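**Brurko publishes its house rules for simulated robot tests**

30/09/2025. I'm Delali Nyarko, I look after testing at Brurko, and I'm really happy to say that our rules for simulated home tests are out today, free for anyone to use!

We started writing them in June, after Orhun Bayram and I spent a whole afternoon arguing over what counts as a "successful" pick (he was right, mostly). The result is 17 short rules. They cover things like naming every object in a room before a run, saving the starting layout, and reporting failed grasps right next to the good ones.

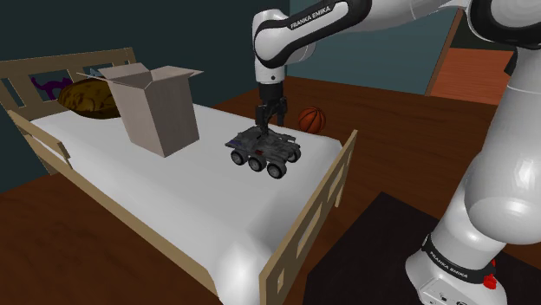 My favorite is rule 4: you don't get to change the room once you've seen the score. We went back over 1,213 of our own older runs with that one in mind, and yes, we had some relabeling to do.

Our friends at Iltine have read the draft and will be trying the rules on their own bedroom and kitchen layouts. Comments are very welcome, picky ones too. Send them to Elikem Addo at the Brurko press desk, who'll pass them on to me.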